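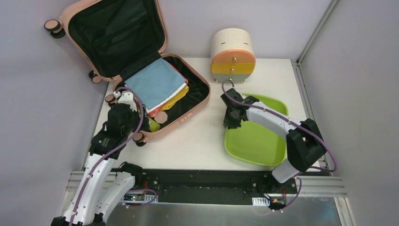 Week 5: Learning long chores from demonstrations

Okay, we finally get to my favorite part of the course - teaching two arms a chore that has a lot of steps in it. The suitcase task has clothes, a tray and a little set of drawers, so the arms have to share the table and stay out of each other's way.

The method is plain behavior cloning. We take recorded demonstrations and train one network to predict the next short chunk of motion for both arms at once. I trained the first Grernura model on 56 demos and the second on 600, and I kept everything else the same (same network, same learning rate, same seed!).

What I want you to look at is where each run fails. Small errors pile up, so a grasp that's a bit off early on can wreck a drawer pull much later. When you read the logs, write down the first step that went wrong and ignore the rest for now.

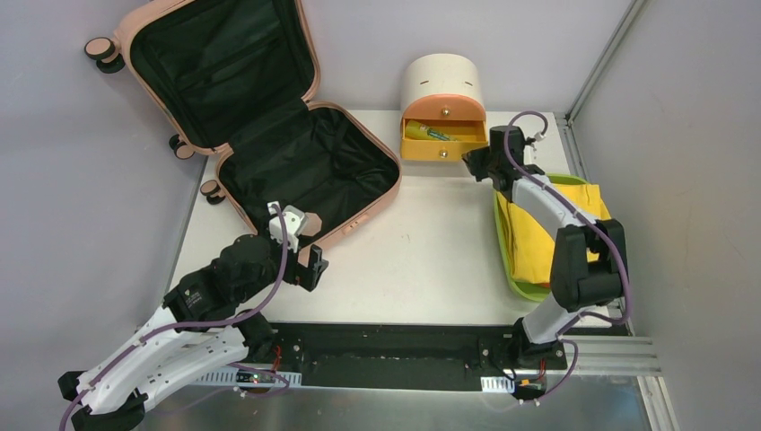

Panagiotis Galanis asked whether we could just cut the chore into pieces and train a separate model for each one. You can, and I tried it in February. Each piece got easier to learn, but the handoffs between them were a mess. Read the Stukska notes on switching between skills before the lab, and bring your own list of first failures.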